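Toy place setting

A toy place setting is a small arrangement of tableware laid out for pretend meals. In its usual form it has a placemat, one plate, a fork and a knife, with toy food that can be put on the plate or kept to one side. It is used in homes, preschools and play centers, and is among the more common parts of a play kitchen, along with the toy stove and the toy sink.

Layout

The arrangement copies the everyday table. The mat goes down first and marks the space belonging to one diner. The plate goes near the middle of the mat. In the American pattern the fork is placed to the left of the plate and the knife to the right, with the cutting edge turned in. Spoons, if there are any, lie outside the knife. Young children often set the pieces at a slant or swap the two sides, and most teaching guides advise leaving this alone until the child asks.

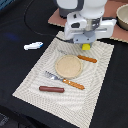
Serving bowls and cookware are treated as separate from the place setting, though they are often stored in the same bin. A cup is included in some sets and sold singly in others.

Placemats

Mats sold for full-size tables are commonly used, as a mat cut to toy scale slides easily and leaves little room for food. Woven mats are the most common. They hold light pieces in place better than smooth vinyl, but crumbs and sand collect in the weave, and the edges wear with washing. The Brivusby catalog of 2023 listed 29 mats for play use, most of them in cream, gray or green.

Plates and food

Toy plates are made in wood, molded plastic, tin and silicone. A raised rim is standard on all but the cheapest, and keeps round foods such as tomatoes, eggs and oranges from rolling off.

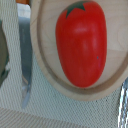 Play food is generally sorted into produce, meat and fish, baked goods, and packaged goods. Makers differ on scale. Tulon sells its food close to life size, while Masow keeps to a smaller scale so that a full meal fits on one plate. Pieces from the two lines are often mixed in the same kitchen.

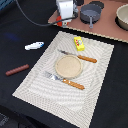
Packaged goods are the group most closely tied to real grocery shelves, and their printed labels date quickly. Cartons, cans and sticks of butter are the usual items. They tend to be set beyond the plate, at the far side of the mat, as with the small yellow box above the knife, whose top carries a round emblem in white, red and green. Paper labels come off with handling and are sometimes replaced with drawn ones.

Use in classrooms

Kulsoom Gilani's handbook Setting the Small Table suggests starting with a single setting and adding one food at a time. Yolanda Segura, writing in March of the following year, preferred to put out all the pieces at once and let children choose.
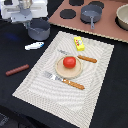
Cooking and serving are usually played as two stages. Food is "cooked" in a pan, then moved to the plate, and the pan is set down away from the mat. A gray saucepan standing on the black tabletop, with a red tomato on the plate, gives the typical arrangement of the two. Ververidis sells its cookware and tableware in separate boxes for this reason.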